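Frames, frames and more frames: the hallway wall

June 2020

I've been promising to put these up for ages, so okay, the frame page! If you've been to our place you know the hallway, the long one between the kitchen and the back bedrooms, and you know it used to have one sad calendar on it. I wanted a wall full of pictures, the kind where you stop on your way to the bathroom and forget why you got up.

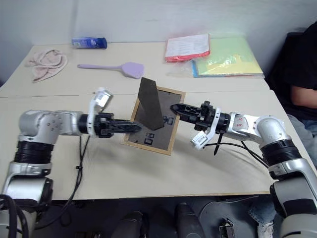
I started with what was already in the house, mostly tabletop frames with the little easel leg on the back, and then it kind of got away from me. I ended up with 60 of them (yes, I know) and the rule was that every single one had to have something in it before it could go up. No stock photo couples laughing on a beach!

The notes go frame by frame, more or less in the order they went up, and they skip the boring ones.

Light wood, the small ones
My favorites, and the ones I'd buy again tomorrow. They came from Bultden, the outlet place out past the lake, and they match nearly everything. Grandma's wedding picture is in one, the dog in the snow is in another.

The lake at Wullance
From the summer before we moved, when it rained all week in August and we played cards on the porch until we hated each other. The print is a bit grainy because I blew it up too far. I still love it.

Black metal, thin
A gift set, and they scratch if you look at them wrong. I put the kids' school pictures in these because those get swapped every year anyway.

The big gold one
Thrift store, and it had a painting of a very angry rooster in it. The rooster now lives in the laundry room. The frame has our map of the old neighborhood, with the corner store marked in pencil.

Kárason prints
A matching pair from the Kárason print shop, which I bought on a trip and then carried home inside a sweater. They're an odd size, so I had to cut the mats myself. Don't look too closely at the corner on the left one, my knife slipped and I said some words.

Recipe card
Mom's dumpling recipe in her own handwriting, grease spots and all. I made a copy for cooking and framed the real one. More people stop at this than at any of the photos.

Baby feet
Ink on paper, smudged, perfect.

The empty spot
I left a gap next to the linen closet for whatever comes next. My sister wants it for her graduation picture and has told me so 3 times.

A few things people asked me about, so I'm just going to put them at the bottom.

How do you hang a frame that's made to stand on a table? Look at the back first! Lots of them have a hanger back there already, hiding near the leg. If yours doesn't, you can fold the leg flat and use sticky strips on the border. I used the Wotex ones, and they've held so far on everything except the big gold one, which got a proper screw in a proper stud.

Do the legs stick out? Some do, yes. A couple of mine wouldn't fold all the way, so the frame tipped forward off the wall. I took those legs off and saved them in a jar in case I ever change my mind.

How long is the wall? I measured 164 inches from the kitchen door to the linen closet, and I laid it all out on the floor first with brown paper cut to size. Please do the paper thing. I skipped it on the first try and had to fill a whole lot of holes.

Did you print everything new? Oh no. Most were in shoeboxes. When I finally scanned the boxes I had 1260 pictures, plenty of them of somebody's thumb, and picking took longer than all the hammering. If you want a copy of anything you see in the hallway, send me a note and tell me which one, and I'll get it to you the next time I'm at the print counter.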